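Unit 3: Crowd Trouble and the Away End

Reading: Rosenthal course pack, up to page 14. Bring it. The library copy has been "on its way back" since February.

Last time we did ticket pricing. Today, why a soccer club that can't fill its own ground still fights over how many visiting fans it lets in.

Our case is Drunov against Nerkari, a second-tier derby with first-tier grudges. The away allocation was 685 seats. Drunov sold 1141 tickets in the home sections next to it -- many of them, judging by the singing, to people from Nerkari.

Points to get down:

Segregation works on paper because paper doesn't wear a scarf under its coat.

A row of empty seats between two sets of fans costs money. So does not having one. Clubs tend to learn the price of the second after arguing about the first.

Kickoff time matters. A noon start leaves less time for drinking, though some supporters treat this as a scheduling challenge.

Stewards are paid by the match and shouted at by the minute.

For the seminar: redraw the Drunov seating plan using the Pronero worksheet. You may move the away end once. You may not move it to Nerkari, which three groups tried last year.
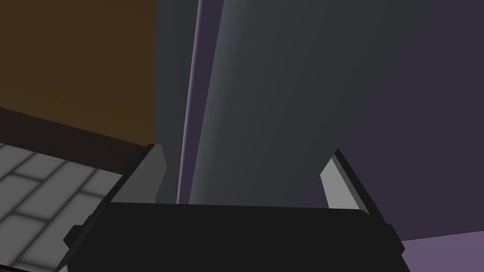
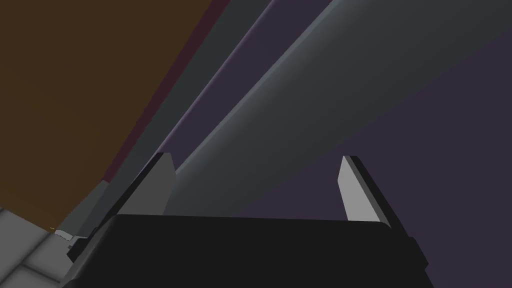
Figs. 1 and 2. Gripper with two light gray fingers, computer renderings.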